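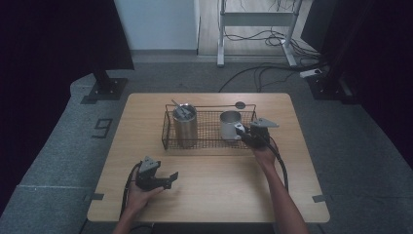
Teaching the hands first

When Amparo Tejada started at the Kuder lab, she was asked to watch people put cups into baskets. She laughs about it now, over a coffee she keeps forgetting to drink, but she says it was the best introduction to manipulation research she could have had.

"You think you know how you pick up a mug," she says. "Then you do it with two fingers made of plastic, one in each hand, and you find out you had no idea at all."

The method her group works on, which goes by the name Brekino, doesn't need a robot for collecting demonstrations. A person holds a gripper in each hand and does the chore at an ordinary table, and the recordings are used afterward to train a policy that runs on a pair of arms. Tejada's own question was a narrow one, and she is fond of it: does it help to have people make small corrections on purpose? Half of her operators were told to do each task as cleanly as they could. The other half were told to relax, and if a tumbler leaned or a mug landed crooked in the wire basket, to go back in and straighten it.

Each group recorded 200 demonstrations. The policy trained on the tidy ones did nicely until something slipped, and then it mostly carried on as if nothing had happened, closing its fingers on air (I was shown a video of this, and it is hard not to feel sorry for the thing). The one trained on the messier set was slower, but it went back. In the final round it finished 90 percent of its trials, and Tejada still sounds a little surprised when she says so.

Lucía Salcedo, who ran most of the recording sessions, remembers the operators more than the numbers. "The careful people hated being told to relax," she says. "I had one gentleman who apologized to the mug every single time!" She changed the position of the basket between takes and let people rest their wrists whenever they liked, because tired hands, she found, start to rush the release.

Both of them are quick to point out what the result doesn't cover. Everything was done with rigid objects at one table height, and with the same few containers coming back again and again. Soft things are next, probably dish towels, and Salcedo would like to try it with operators who have never held the grippers before. They hope to start in June.

"I'd like a kitchen, a real one," Tejada says. "With a drawer that sticks."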